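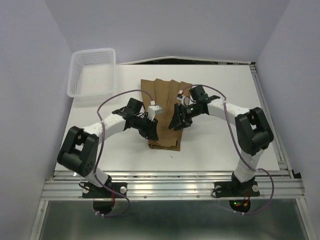 The folding pair at the Wimer plant, with a brown cloth between them.

Search this site Search Go

FOLDING ROOM GETS TWO NEW ARMS, KEEPS ALL THE OLD ONES

The folding arms have been running on the Wimer day shift since Monday, and the first thing to report is that they are slow. Loretta Dvorak, 17 years on the flatwork side, can do four napkins while they think over one. She has mentioned this to them.

Speed was never promised for June. The arms are on plain cloths only until the Vanier line is repaired, and the target is 500 folded pieces a shift, which on a good day Loretta's table clears before lunch. Fitted sheets are not on the schedule. Nobody in the building can fold a fitted sheet either, so we'll call that one a draw.

What changes for people is mostly the end of the day. The late stack, the one that used to land on whoever was closest to the door, goes to the booth now. Two folders from each shift have trained as minders. A minder loads the cloths, watches the grippers and sets aside anything that comes out looking like a paper airplane. It pays the inspection rate, and you sit down for it – the stool has already been the subject of one grievance.

Hollis Alcantara in operations says no folding jobs are being cut this year. We asked about next year and he said the budget isn't done. We will ask again when it is.

A few items from the minders:

The Zamora restaurant cloths confuse the arms if they come out of the dryer twisted. Shake them first.

Please stop hanging aprons on the rail.

Rejects go back to the hand tables, and they count toward the arms' total and not yours. Flustel, which installed the software, is looking at that. So is the union.

The count through last night was 1,564 pieces, rejects included. Loretta would like her own number printed next to it. She'll get it next issue, along with the stool schedule.

3 comments | 12 shares
Last updated: June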